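3.2 Arrangement and upkeep of the manipulation cell

The cell considered in this section is the second of the 2 installed at the Estberg laboratory, and is referred to throughout as the Bredia cell. It has been in regular use since May of last year. Responsibility for its mechanical condition rests with Florencio Casado, and the calibration records are kept by Eun-seong Yeon. The procedure set out below replaced an earlier one in which faults were dealt with as they arose and no record was made of the state of the cell between sessions.

Over the reporting period the log holds 157 entries. Most concern small adjustments made at the start of a session, such as the refitting of a cover or the re-seating of a connector. Sixteen entries describe faults that stopped work. Five of these were traced to cable strain at the upper joint of the arm, and it was this group that led to the changes described here.

Strain at the joint depends on how much free cable is left in the loop and on how the sleeve lies beneath it. If the sleeve is drawn tight, it pulls on the cable when the joint turns; if it is left too full, the folds may gather where they can be pinched. The fitting instruction therefore asks for slack in the lower part of the sleeve and a clear loop over the joint, and both are checked by eye before power is applied.
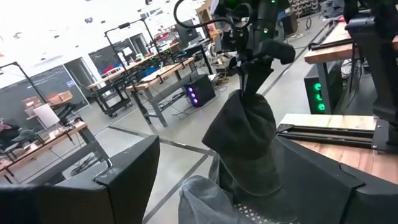

The check is repeated after any change of tool. During the first weeks it was carried out only once a day, and two of the five cable faults occurred in the afternoon, after a tool had been changed without a second inspection. Following a review by Celeste Garrido, the inspection was made a condition of restarting the arm, and a line for the initials of the operator was added to the log sheet. No cable fault has been entered since that change.

Covers are removed for cleaning at the end of each block of sessions. Dust gathered in the folds is taken off with a dry brush, and the fabric is then examined at the seams. Worn covers are not mended, as an earlier repair had left a stiff edge that rubbed against the housing. Replacements are cut to the pattern drawn up by Kieran Dawber, a copy of which is held with the log.

3.3 Position tracking and clearance

The tracking system is calibrated separately from the arm. A calibration is accepted only if the residual error falls within the limit set for the task, and it is repeated whenever a camera or its mounting has been touched. In practice the commonest cause of a rejected calibration was stray reflection, which the software reported as additional markers. Masking these regions in each camera view removed most of the difficulty, although the masks must be drawn again if furniture is moved. 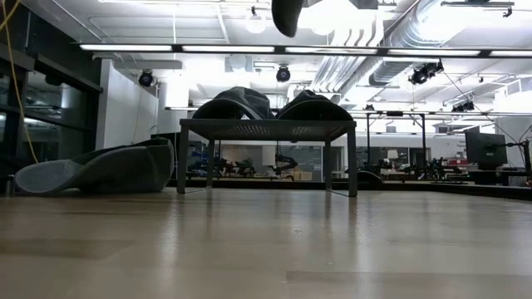
Clearance was the second matter to be settled for the work area. The early plan of the cell, prepared by Yoon-hee Bang, allowed for the reach of the arm but took no account of the height of objects placed on a table beneath it. The margin is now measured from the highest point of whatever is to be handled, so that for arched pieces such as those in Figure 2 it is taken from the crown and not from the tabletop. The glossy wooden floor also bears on the masking procedure described above, for it returns the light of the ceiling fixtures in long streaks, and the masks are drawn with the lighting at its normal level.

Figure 2. Work area of the Bredia cell, with ceiling-mounted motion-capture cameras and two arched objects on the table.

A full copy of the inspection sheet, in the version dated 3/21/26, is given in the appendix.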